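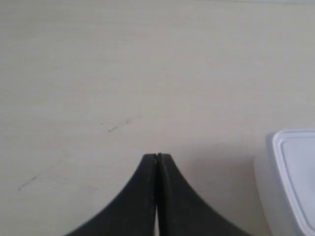
I was received into the Catholic Church at the Easter Vigil, and a few people have asked me to write down what the months before it were like. I kept a notebook, so most of this comes from there.

Classes at the parish in Merkthorpe started in September. There were 8 of us in the room the first night, in a classroom under the parish hall with chairs made for fourth graders. We met for 90 minutes a week. The first half was a talk and the second half was questions, although the questions usually ran over and the parking lot lights would be off by the time we came out.

I grew up Methodist, mostly on my mother's side, and then didn't go anywhere for 13 years. I don't have a good story about coming back. I had started stopping in at the church on my way home from work in Clulden because it was unlocked until six and it was quiet. After a winter of doing that I figured I should find out what the people there believed.

The reading was heavier than I expected. We used a paperback catechism and a binder of handouts, and I read the binder more. The parts that gave me trouble were the ones everybody told me would give me trouble, Mary and purgatory, plus one that nobody warned me about, the communion of saints. I had said those words in the creed as a kid and never thought about them. We spent two weeks on it and I could have used a third.

Confession worried me the most. Since I was already baptized I had to make a first confession before the Vigil, and I had a lot of years to cover. I wrote a list on the back of a gas receipt, lost it, and wrote another one. It took 20 minutes. The priest said very little and gave me one psalm to read. I sat in the car afterward and read it, and then I drove home and made supper.

In Lent the group went over to the abbey at Ogbonna for a day of prayer. It's a long drive, mostly two-lane, and there was still snow in the ditches. The monks pray in the old part of the church and visitors sit along the side wall. They leave a long pause in the middle of each line of the psalms, and I came in early on it 3 times before I learned to wait. Lunch was bean soup and bread, eaten without talking. I liked that more than I thought I would.

The Vigil itself is a long service. It starts outside in the dark with a fire, and ours took a while to catch in the wind. Then everyone carries candles in. There must be a rule about how many readings you can skip, and our pastor skips none of them. My legs were stiff by the time they called us up. The chrism smells like balsam, and it stayed in my hair until the next day — I noticed it on the pillow.

My brother came, and my aunt from Clillent, who is still a Methodist and sang louder than the choir.

Since then it has been ordinary. I go to the early Mass, where there are plenty of empty pews. I still get the responses wrong when I'm tired. I signed up to help set out chairs for the next group in September, and I've asked if we could use the bigger ones from upstairs.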